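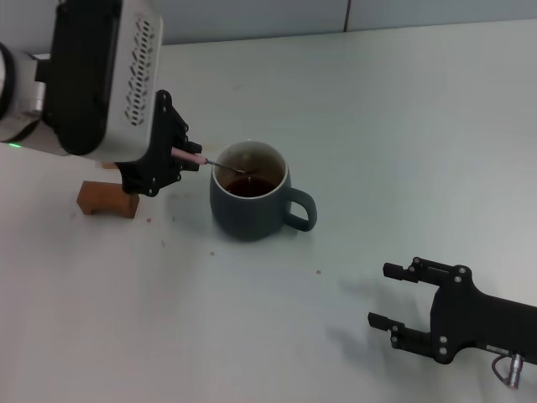 Bring it in before you pay for a battery, one customer wrote to us last winter, and have them test every module first. The dealer had quoted her for a whole new pack. We found two weak modules, replaced those, and she drove home the next day. A lot of the cars we see come to us with a story like that.

About Flusberg Hybrid Service

Flusberg Hybrid Service is an independent repair shop for hybrid and electric vehicles. We opened on 1st August with one lift and a borrowed battery tester, in the back half of the old Hasik tire warehouse. We now have the whole building, with six bays and a separate room for high-voltage work.

What we do

Most of our work is on hybrid battery packs, inverters, cooling systems and regenerative brakes. We also do the ordinary jobs: oil changes, alignments, suspension, air conditioning. We do not do body work or paint. For that we send people to Ferraro Collision on Seline Street, and they send their hybrids to us.

Every battery job starts with a load test of the full pack. It takes 45 minutes, and you get the printed results whether or not you have the repair done here. If the pack is fine, we will say so — a warning light is sometimes a clogged cooling fan or a corroded bus bar.

To date we have repaired or rebuilt 2,124 packs. Rebuilt packs carry an 18-month warranty on parts and labor. New packs carry the maker's warranty, and we handle the paperwork.

Our technicians

All of our high-voltage technicians hold current hybrid and electric certification. New hires put in 200 hours alongside a senior technician before they open a pack alone. We pay by the hour and not by the job.

Fleets

We look after delivery vans and taxis for several local companies. Fleet vehicles can be dropped off the night before, and the key box is to the left of the side door. Please write the unit number on the envelope.

Visiting us

The entrance is on the Seline Street side. There is a waiting room with Wi-Fi, and two chargers out front that customers can use at no cost while their car is in. Walk-ins are fine for a quick check, but battery tests need an appointment. November is our busiest month, so please book early if your car has trouble in cold weather.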